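Talix gets a planner that thinks about its own cable

Sep 10, 2025

I have been promising to write up the new planner for weeks, and this morning the branch finally got merged, so I'm out of excuses. Warning: this is a long one, and most of it is about collision checking. I had a wonderful time.

Quick recap if you're new. Talix is the software stack I look after for our two-arm bench. It takes a task ("open the drawer", "move the tray"), turns it into a set of grasp goals, plans for both arms and then hands everything to the controllers. Gorum is the perception side, which lives in its own repo and has its own release schedule and, some days, its own opinions. The two talk over a message format I wrote in February in one afternoon and have been apologizing for ever since.

The drawer task is my favorite because it looks so easy. You find the handle, you close the fingers on it, you pull. A person does this half asleep. But a drawer only moves along one line, and if your estimate of that line is off by a few degrees, the arm starts pulling sideways, the drawer binds, the force climbs and the controller stops everything. Which is what it should do! It just makes for short demos.

The old version of Talix got its drawer direction straight from Gorum. We fit a box to the point cloud, take the long edges and call that the pull axis. It works nicely when the drawer is out in the open with its walls showing. It works much less nicely when there is something big and pale right in front of the box, and half of the edge you wanted to fit is behind it.

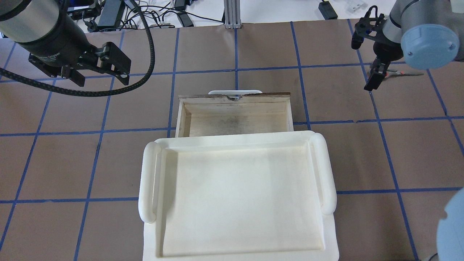

White tray in front, open wooden drawer behind it. The front edge of the drawer is the part the fit wants most.

With a layout like that, the fitter happily grabbed the rim of the tray and the side of the box and decided they were one object. The axis came out skewed, the planner trusted it, and off we went. I spent two days convinced I had a sign error in a transform. (I did also have a sign error in a transform, but a different one, and it had been cancelling itself out since the spring.)

What fixed it was the blue tape. The grid on the paper was put down so we could reset objects by hand to the same spot between runs, and for a long time the software ignored it completely. Now Gorum picks up the tape lines first, uses them to settle where the table plane is and which way it runs, and only then starts looking at objects. Anything with a raised rim gets segmented by height above that plane before any edges are fitted. The tape isn't perfect, it has wrinkles and little gaps in places, so the line fit has to be forgiving. I used a plain robust fit, nothing fancy, and threw out short segments. It was maybe an evening of code and it made more difference than the month I'd spent tuning the old one.

The second half of the work was the part I was really excited about, and that's the cable.

If you've only ever planned for an arm in simulation, you may not think about cables at all. I didn't. The arm model is a handful of clean cylinders, the gripper is a mesh, and the planner finds you a lovely short path between two poses. Then you run it for real and there is a hose or a cable along the outside of the arm that the model has never heard of, and the lovely short path swings it straight across whatever you were trying to keep clear.

Simulating a flexible cable properly is a deep hole and I'm not going down it. What Talix does now is much cruder. Each arm carries a chain of soft spheres hanging between the points where the cable is strapped down. The chain sags according to a simple rule, and the planner pays a cost when any sphere gets too close to something that isn't that arm. It's a cost and not a hard constraint, which matters a lot. My first try used hard constraints and the planner simply gave up, again and again, because with two arms over one small table there is nearly always a bit of cable near something.

I ran 244 planning requests from old logs through both versions before merging. The new one is slower per query, no surprise there, but it fails less often, and the paths it picks look calmer. The elbow stays up more. The wrist comes over the front of the drawer and points down at the handle instead of sneaking in from the side.

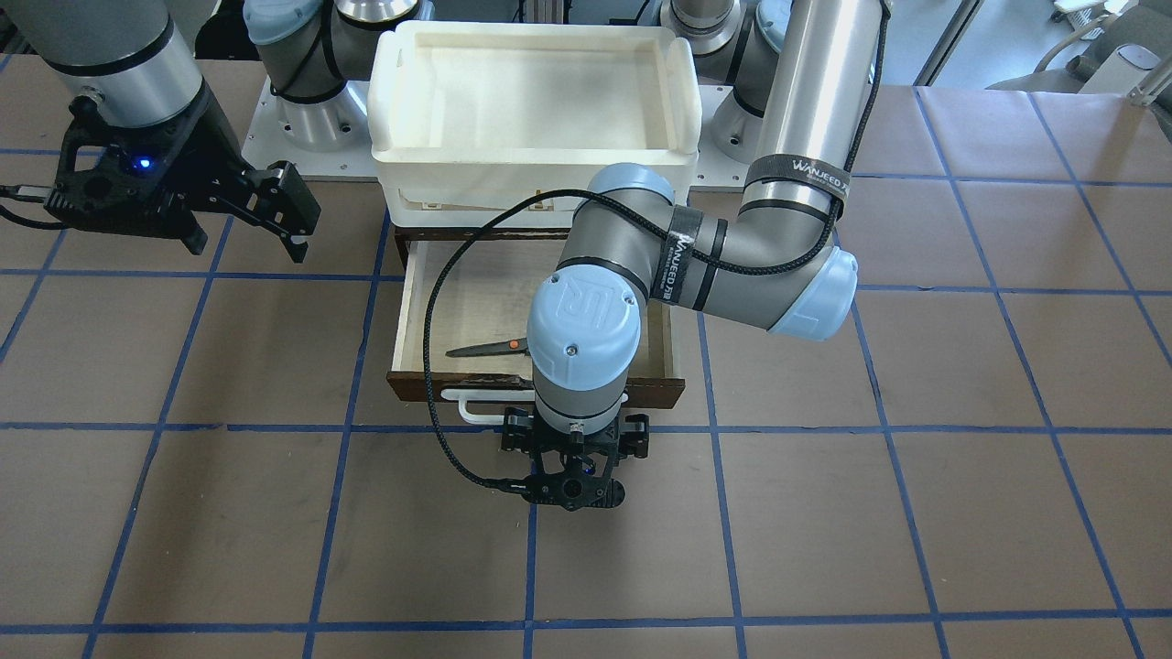 Venkataraman wrote to me after the last post that a cost term like this will always be beaten by some clever shortcut sooner or later, and that I'd be better off planning in a space where the wrist can't wind up in the first place. I think that's a fair point! Limiting wrist turns is already in there for the approach phase, but not for the retreat, and the retreat is where I still see the ugly paths. It's next on my list.

A few smaller things that went in with the same merge:

The pull itself is now compliant across the drawer axis and stiff along it. Before, it was stiff both ways. The controller also updates its idea of the axis as the drawer moves, using the measured path of the gripper, so a slightly wrong first guess gets corrected in the first bit of travel.

Arms now reserve space over the table before they move. It's a simple lock on grid cells, so if one arm has claimed the cells by the drawer, the other waits or plans around them. I expected this to feel clumsy, and it's lovely to watch.

The log viewer can replay a plan with the cable spheres drawn in. I wrote this for debugging and now I leave it open all day.

Still broken: small, thin things lying on the paper. Height above the plane is a great trick for trays and boxes and a useless one for anything nearly flat. Gorum drops them as noise. I have an idea that uses color against the brown paper, and I'd like to try it before I reach for anything trained.

If you're running Talix yourself, update Gorum first, then Talix, and delete your cached table calibration. The config key for the cable model is off by default until I've written the docs. The port to the Lostilley bench comes after that, and their table has no tape on it yet.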